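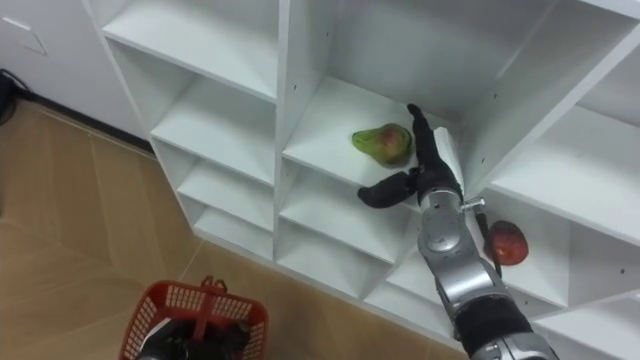
Let the opening act play longer

I have a small request for everybody who books folk music festivals, and I'm going to take a few paragraphs to make it because it has been bugging me since March. Please stop giving the opening act twenty minutes.

I know how we got here. You've got one evening, four bands, a curfew the town will fine you for breaking, and a headliner whose contract says ninety minutes and means it. Something has to shrink, and it's never going to be the name in big letters on the poster. So the kids from two towns over get on stage while people are still buying sausages, play four songs, thank the sound guy and get off. I've watched this happen so many times that I'd stopped noticing it!

Then in March I went to the Trudel weekend, which holds 500 people if the ones at the back don't mind leaning on the coats. The first night opened with a fiddler named Miklós Kiss and a guitar player whose name I never caught (sorry, guitar player). I'd never heard of either of them. The second band's van was stuck somewhere on the highway, so the organizers just waved at Miklós to keep going. And he kept going. He played for more than an hour.

The first twenty minutes were fine. Nice, even. If he'd stopped there I would have clapped and gone for a beer and you wouldn't be reading this. But around the sixth tune he quit playing at us and started playing to the guitar, kind of hunched over, and the room got quiet in that way where you can hear somebody put a glass down. He did a slow air that I have been humming ever since, badly, mostly in the car. By the time the van finally pulled in there were people standing on the benches, and I felt a little sorry for the second band, who had to come on cold after all that.

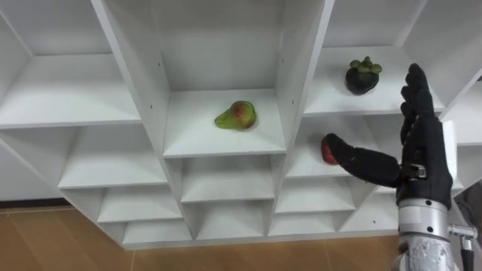
Pear on a white shelf

You can't get that out of four songs. A short set makes everybody play their fast stuff, because fast stuff is what gets a crowd looking up from its phone. So the opener plays four reels, and the next band opens with reels too, and by nine o'clock your ears are worn out and the headliner hasn't tuned up yet. I love a reel as much as the next person. I don't love fourteen of them in a row.

People will tell me that the audience paid to see the headliner. Sure, some of them did. I bought a ticket for the Hubáček farewell show a couple of summers ago for exactly that reason and I'd do it again. But I talk to a lot of people in a lot of beer lines, and what they bring up later is hardly ever the big closing set. They bring up some duo they'd never heard of. They bought the CD off a card table and the singer spelled their name wrong on it, and they still have it.

There's a money argument too, and I don't want to wave it away. Our local club, the Sturnent, sold 132 tickets for its last spring concert, and the room costs the same whether the opener plays for twenty minutes or fifty. The band is already there. They've already driven in, carried the gear up the stairs and eaten the soup. Letting them play another half hour is about the cheapest thing a promoter can do for a crowd, and if that means doors open at six instead of six-thirty, well, I'll eat dinner early.
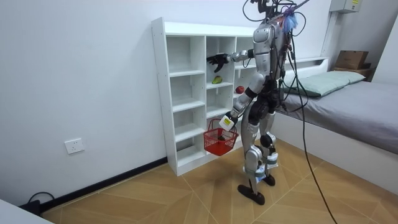

And if you really can't start earlier, cut a band. I mean it! Book three acts where you'd have booked four and give each of them room. I went through the Tronow lineup for this summer with a pencil and there are nights with six names on one stage. Six! Each changeover eats fifteen minutes of somebody tapping a microphone and saying "two, two," and you could fit an entire extra set into the time spent moving drum kits around. I'd much sooner hear three people properly than get a little taste of six.

I should admit that I played in an opening band once, long ago, for two summers. I was the bodhrán player, and not a good one. We never got more than twenty-five minutes anywhere, and to be fair to the promoters of the day, we didn't have a whole lot more than that in us. So maybe make it a question. Ask the opener what they've got. If they say four songs, fine, give them four songs and a hot meal. If they've got an hour, find out before the van breaks down.

Miklós is supposed to be back at Trudel next spring, third on the bill this time, with a forty-minute slot. I've already got my ticket and I plan to stand near the front and yell for the slow one.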